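What clearance and speed rules do you use for a humanoid emptying office bins?

Posted by Mathis Lebrun

We start bin rounds with a two-armed humanoid at our Ferkden office in December. Our draft says no people within 2 meters while it carries a bag, and the arms limited to 80 percent speed. Is that normal? The lounge area is tight and I can't find anything written for this kind of job.

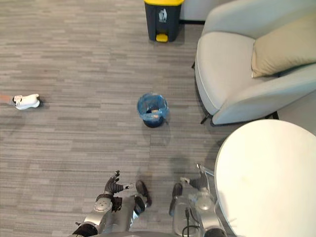 Pejman Ebrahimi

Floor condition comes before speed. Our rule at the Pidadville site is that a person walks the route first and picks up anything a foot could land on. A sneaker lying on the carpet near the wastebasket, for instance, has to go before the robot gets the start command. Same for bags and chargers. Write the check down with a name next to it, or people will skip it on late shifts.

For distance, 2 meters is fine if you have the room. We use 3 in the corridors. Your 80 percent sounds high to me for indoor work with staff nearby, so ask your supplier what they tested.

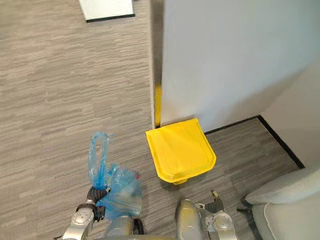

Also decide who can press stop. Ours is anyone in the room, no permission needed, and the supervisor does the restart. Do your risk assessment for the whole task, including the bag. An arm that passes on its own can still swing a load into someone.

Nørgaard

Agree with the above. Put a weight limit on bags too, and ban glass and sharps from those bins. We log every drop and review the list after 100 runs. 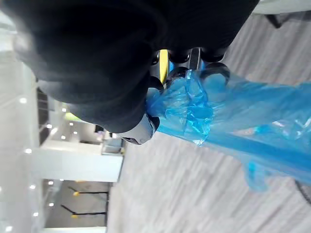
Blue bag held closed in the gripper, over the carpet.

Check your insurance as well. Ours wanted the written procedure before they would cover it.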